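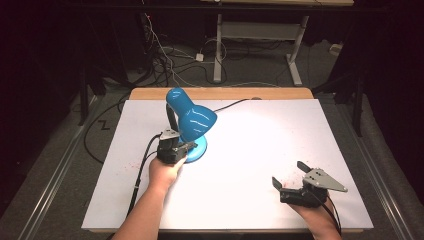
Page last changed: December 2, 2024

Stinura countertop lancet and sharps box

I run the little online shop at Trornthorpe, and this is the product I get the most email about, so I've finally given it a page of its own. The Stinura is a hard plastic box for used lancets and test devices, made for the sort of small clinic or outreach table where people come in for a finger-prick HIV test and are out again before their parking runs out.

I used to work those tables myself, and we made do with whatever the supply closet gave us. Usually that meant a big floor bin you had to lean over for (my back still remembers it). The Stinura sits right by your elbow, and the slot is wide enough that you can drop a lancet in with one hand while the other one holds the gauze!

What you get

One box, one locking lid, 5 sheets of date labels and a bracket for the wall. The box holds around 700 used lancets to the fill line. Please stop at the line. The lid has two positions: the first click closes it for the day and opens again, the second click is for good. If you hear that second click by mistake, you'll need a new box, and yes, I've done it.

Weight empty is 186 grams. Color is yellow only. I asked about red and the answer was no.

Does it fit my kit?

The bracket fits the Talebi rolling cart, old and new style. It also fits the Varer folding table, but only on the short side, where the rail is thinner. Test kits are not included and I don't sell them. Your county or state program is the place to ask, and they can also tell you the rules for getting full boxes picked up, which change a lot from place to place.

Please don't reuse a box, rinse one out or put it in the regular trash.

Ordering

Boxes come singly or by the case. We had 2000 in from the June delivery and there are still plenty, so most orders leave the next working day. Extra labels are sold separately, and the bracket can be bought alone if yours went missing. For a standing order, write to me through the contact form and put the word "standing" in the subject line so I see it first.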